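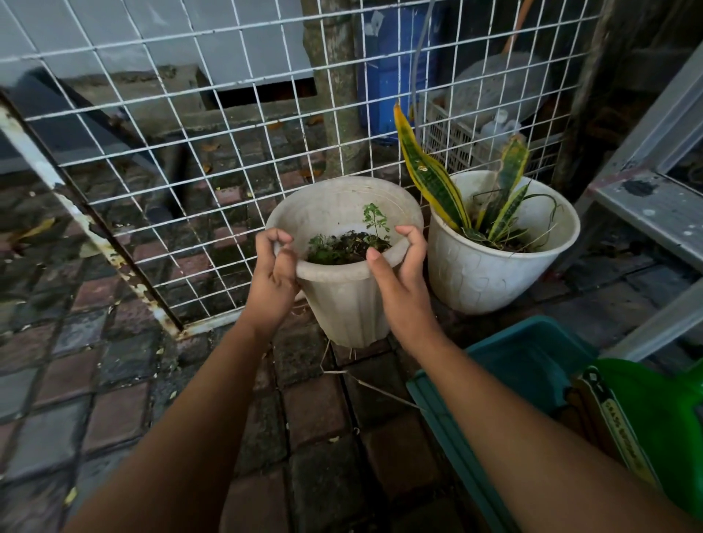
Grerkadness: four people and a borrowed tape machine

Kelly Haworth wrote most of the second Grerkadness album on bass, which explains how low it sits. "Guitar parts came last," she says. "Stuart complained about it for a month."

Stuart Tindall, the guitarist, doesn't dispute this. He tuned down to match her and used the same amp on every song. "I had 2 pedals on the floor and one of them was a tuner," he says.

They tracked it in Bainbridge with Jeferson Bittencourt, who also plays drums. The record runs 43 minutes. An early mix ran longer, until Haworth asked for the instrumental to go. "It was a good riff played too many times," she says. Bittencourt still wants to release it.

The closing song, "Wernico," was done live in one take. Singer Pauline Lambert had a cold. "We tried it again in March when I was healthy and it sounded too clean," she says. "So we kept the first one."

Grerkadness play Vavville on Saturday. The set is 40 minutes, mostly new songs. Tindall says they'll open with the slow one.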